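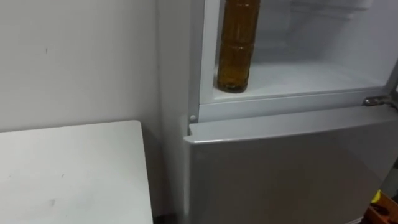 Ekow Kpodo wrote that the first matter to settle is whether the well draws from the shallow sand or from the rock beneath it, and he asked that the driller's log be posted before anyone offered advice. The log has now been obtained, and the full inquiry is restated for the benefit of other readers.

Falling water level in a shared well, Kiltholm
Posted by So-ying Ng

I write on behalf of the owners of four homes on the east side of Kiltholm which share one drilled well. The log shows sand and gravel over fractured limestone, with the casing set into the limestone. The resting water level, measured by the same person with the same tape each January, has dropped 5 feet since the first reading. The pump has not been lowered or replaced. Rainfall in the area has not been unusual, according to the records kept at the Lirdale library.

A new irrigation well was put into service on the far side of the Kan, a small stream that runs between that property and ours. The owners of that well have stated that the stream separates the two sources and that their pumping cannot affect us. We would like to know whether that statement is sound, and what kind of evidence would be needed before the matter is raised with the county. We do not wish to make a claim that we are unable to support.

Cheng-en Chiang
The statement is not sound as a general rule. A stream at the surface may act as a boundary for shallow groundwater where it is well connected to the sand and gravel, for the pumping well will then take part of its water from the stream itself. Your well, however, is finished in the limestone. Fractures in limestone may pass beneath a small stream without any regard to it, and lowered pressure can travel a considerable distance along them.

A yearly reading is useful for showing a trend but will not identify a cause. I would recommend the following course.

Install a pressure logger in your well, set to record every 15 minutes or at whatever interval its memory allows, and leave it in place through one full irrigation season and the winter after it. Place a second logger in open air near the wellhead so that changes in barometric pressure can be subtracted. Keep a written record of heavy use by the four households. Then request the pumping schedule of the irrigation well. If the level in your well declines within hours or days of each start, and recovers after each stop, you will have evidence of a connection that a county hydrologist can evaluate.

If the irrigation well is 1,000 feet away or less, the response should not be difficult to see. At greater distances it may be delayed and smoothed, and the household pumping will tend to hide it. Readings taken before dawn are the most helpful in that case.

I would add one caution. Five feet is within the range that some limestone wells show between a wet year and a dry one, and total rainfall is a poor guide to recharge. A year in which the rain falls mainly in summer may add very little to the aquifer — plants use most of it. Please compare your readings with the winter totals alone.

Siebe Mertens
Had the same thing with our well and it was the pump. Have the pump checked first.

Ekow Kpodo
With respect to the reply above, a failing pump will reduce the yield at the tap but will not lower the resting level, provided that the well was given time to recover before it was measured. So-ying Ng should confirm how long the pump was off before each January reading. Twenty minutes is not sufficient in tight rock. An overnight rest is preferable.

I agree with the logger recommendation. I would also have the water tested for hardness and nitrate at the start and again late in the season. If the pumping across the Kan is drawing stream water or shallow water down into the limestone, the chemistry may shift before the level does.

So-ying Ng
The pump was off overnight on each occasion. We have asked Zeeshan Jadoon, whose house is nearest the wellhead, to keep the household log, and a logger will be ordered this week. The distance to the irrigation well has yet to be measured, and I will post it under this inquiry when it is known.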